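Woldemariam Publishes Results of Two-Arm Gripper Comparison

GURIA, 30th June. Woldemariam today released the results of a bench comparison of two grippers for handling cloth, its own Jikeck and the older Ililia. Both were tested on the same pair of arms with the same controller settings.

The test covered 2882 runs on 15 fabrics, from thin cotton to heavy fleece. In each run the two arms had to pick up a piece of cloth by its ends, spread it out and place it in a basket. A run was stopped and counted as failed after 20 seconds.

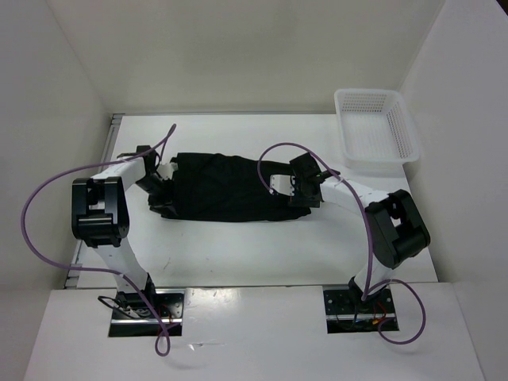
Two arms with a black cloth between their grippers at the Woldemariam test bench.

Jikeck finished more runs on the thin fabrics. Ililia did better on fleece and dropped fewer pieces during the move to the basket. Dark fabrics took longer than light ones with both grippers, and Woldemariam is now testing a second camera position.

The full results, including run logs and controller settings, are available on request. A further round with wet fabrics is planned for August at the company's Guria site.

Press contact: Woldemariam press office, Guria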